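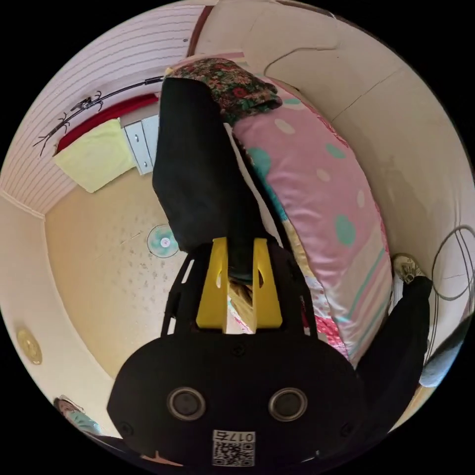

Subject: Re: [gripper-build] Finger flex and the laundry problem

On Tuesday a list member in Avram wrote:

> Printed the yellow fingers from the shared folder, slot and all.
> They bend nicely on a mug but on anything cloth they slide off
> the top layer and come up with nothing. Is the slot too long, or
> am I squeezing wrong? Also, does anyone still use the Troremari
> springs or did we all give up on those?

Both, probably. I had the same trouble for most of May and went through more filament than I care to add up.

The slot is fine for hard things. On fabric the finger gives way before the tip has pinched anything, so you get a very gentle pat. I reprinted mine with the wall at the base a bit thicker and left the slot alone. Pants are now manageable. Anything with a lining is still a coin toss, and fleece just laughs at me.

As for squeezing: come in steeper than feels polite, tips almost straight down, and close before you lift. I was doing both at once, the way a person does, and the fingers don't have the skin for it. If you can get at a hem or a cuff, take that. The middle of a pant leg is a terrible place to start and it is where I start every time.

Troremari springs: I still have a bag of them. They were good for 300 cycles, then one let go and went behind the dresser, where it lives now. The Stumer ones are stiffer and cost more, and the first pair is at 800 without complaint. You will need to open up the pocket in the body a little, and the file in the folder does not do this for you, whatever the notes say.

Two other things while I'm here.

The screws at the outer corners work loose. I check them every 200 grabs, or when it starts to rattle, whichever annoys me first. Threadlocker helped, but go easy near the plastic – the kind I bought at Selach crazed a test print overnight.

And please put your unit number in the log name. I have 287 files from the last round and a good chunk are called "test", "test2" and "test_final_good". One of those is mine. It was not good.

I'll upload the thicker finger once I've renamed it to something a stranger could find. If anybody has tried a rubber dip on the tips, I'd like to hear how long it lasted before it peeled.

--
To leave this list, send a blank message with "unsubscribe" in the subject.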